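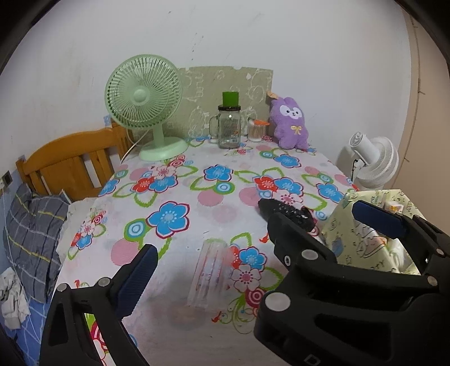 Ticket 288: right gripper slips on clear plastic packet
Opened by: Azucena Varela, 2021-04-19
Assigned to: Soo-ah Seok
Status: waiting on parts

Comparing the Skitura and Pladitz finger pads on the hand-held pair, tabletop pick task. The Pladitz pads hold the packet on the left unit. On the right unit the packet slides out when I lift.

Soo-ah: Same pads on both sides? Check the pivot pins for play.

Azucena: Same pads, same batch. No play on the left, slight play on the right. Tightened the screw and ran the packet again. It slipped on 2 of 4 lifts.

Soo-ah: Swap the pads left to right and repeat. If the slip stays on the right, it's the linkage.

Azucena: Swapped. Slip stays on the right. Please order a linkage set from Fakhoury.

Soo-ah: Ordered. Leave the Skitura runs until it's fitted.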